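Atelier Westurbridge, le 9 décembre

La cellule Kamuneck traite 310 références de petit consommable depuis juin. Deux postes de rangement ont été redéfinis : moins de manutention, davantage de contrôle et de reprise d'écarts.

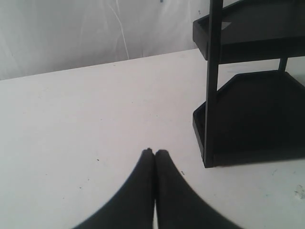
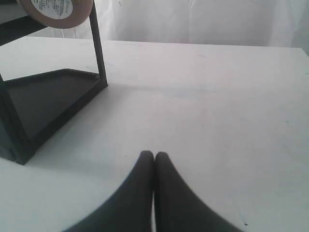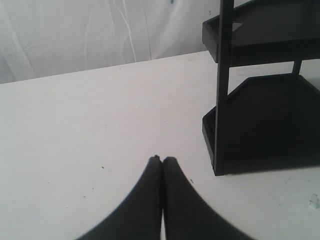 Doigts de préhension et support noir, table blanche.

Côté équipe, le temps de marche baisse, la charge d'attention monte. Les arrêts sont consignés à la main, 962 lignes à ce jour. Je demande une rotation par demi-poste.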